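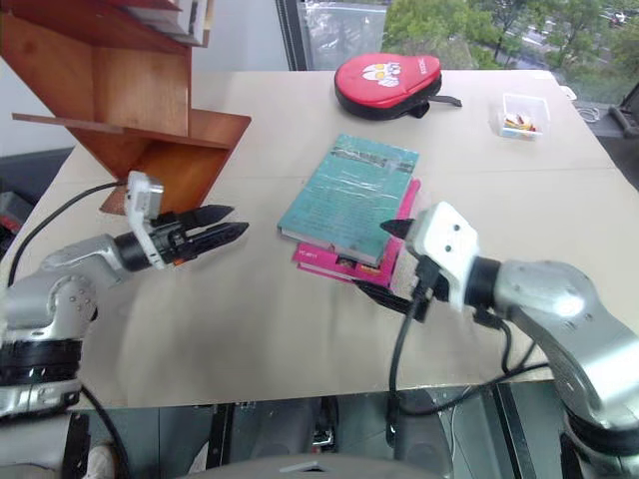

About Norodness

Norodness is a small engineering firm that programs and maintains two-armed robots for sorting, packing and shelving work. Henrike Strobel and Jana Janssen started it after several years in warehouse maintenance. Our customers are mostly book distributors, archives and mail-order shops, and most of them had never bought a robot before they came to us.

What went wrong in April

We are often asked about the April fault, so we keep an account of it on this page.

One of our two-armed units was handling shrink-wrapped books at a customer's site. The left arm held a book while the right arm moved in to take it. The wrap slipped, the book turned, and the right arm carried on to the position it had been given. Its fingers met the left gripper and pushed against it for 4 seconds before the drive cut out. One finger snapped and a piece of it landed on the walkway, roughly a metre outside the marked area. No one was hurt. A packer had walked through there shortly before.

The cause was ours. The force limit on the right arm had been raised during testing so that it could lift heavier books, and it was never set back. The collision check between the arms was running, but it used the finger length of an older gripper. The new fingers were 20 mm longer. Either mistake should have been caught at handover, and our handover sheet had no line for them.

What we changed

We stopped every unit of the same type until it had been checked. Force limits now return to the lower value each time a unit is restarted, and raising them takes two people. Finger length is measured on site and entered by hand. After any change of gripper we run 700 slow transfers with wrapped and unwrapped books before going back to full speed - this takes most of a working day and we don't charge for it.

Cables are part of the same check. Jana found a worn sleeve on the damaged unit which had nothing to do with the fault but would have caused trouble later on.

Reporting a problem

Customers can ring the workshop from 7 am. If an arm touches something it shouldn't, press the stop, leave everything where it is and call us before restarting. We would like to hear about small knocks too. Henrike reads every report and writes the reply herself.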